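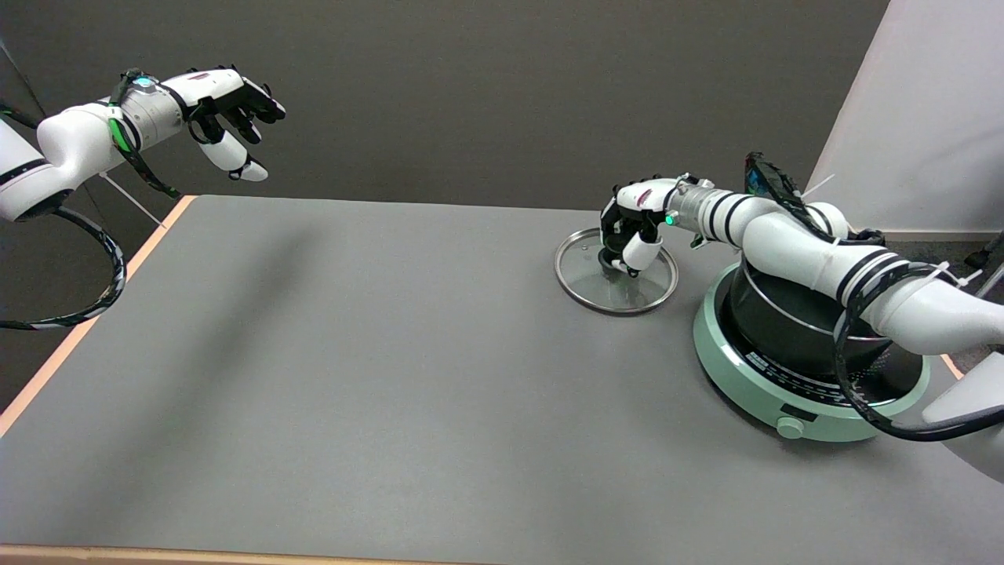

민트색 인덕션이랑 까만 냄비, 그리고 유리 뚜껑

10월 들어서 갑자기 국물이 당기더라고요. 여름 내내 가스레인지 앞에 서기 싫어서 대충 먹고 살다가, 드디어 1구 인덕션 얘기를 써 봅니다. 색은 보시다시피 민트예요. 흰색이랑 마지막까지 고민했는데 회색 상판 위에 올려 두니까 민트 고르길 잘했다 싶어요ㅎㅎ

제일 마음에 드는 건 앞에 달린 동그란 다이얼! 저는 터치식은 손에 물 묻으면 말을 안 들어서 늘 짜증이 났거든요. 다이얼은 그냥 돌리면 되니까 속이 다 시원해요. 라면 물은 2000까지 확 올렸다가 면 넣고 줄이고, 된장찌개는 두부 넣은 다음부터 약하게 13분. 이건 몇 번 해 보고 정착한 시간이라 집마다 좀 다를 거예요.

냄비는 은색 테두리가 있는 까만 거예요. 인덕션이 민트라서 냄비까지 색이 있으면 정신없을 것 같았는데, 까만 게 딱 눌러 주는 느낌? 뚜껑은 유리라서 끓는 게 들여다보이고, 김 빠지는 작은 구멍도 있어요. 그래도 국수 삶을 땐 넘치니까 저는 아예 열어 놓고 삶습니다.

뚜껑은 어디에 두냐면요, 냄비 바로 옆 상판에 그냥 눕혀 놔요. 뚜껑 거치대도 써 봤는데 자리만 차지하고 은근히 닦기 귀찮아서 서랍행... 손잡이가 위로 오게 두면 다시 집기도 편하고, 밑에 고인 물은 행주로 한 번 쓱 닦으면 끝이에요.
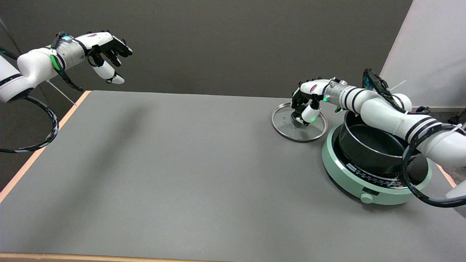

다음에 끓일 것

무를 하나 사 뒀어요. 반은 소고기뭇국, 반은 어묵탕에 넣으려고요. 어묵탕은 다이얼을 제일 약하게 놓고 35분 넘게 둬 볼 생각인데, 무가 어디까지 물러지는지 궁금하네요. 혹시 작은 냄비로 어묵탕 자주 끓이시는 분, 국물 간 뭘로 하시는지 댓글로 좀 알려 주세요!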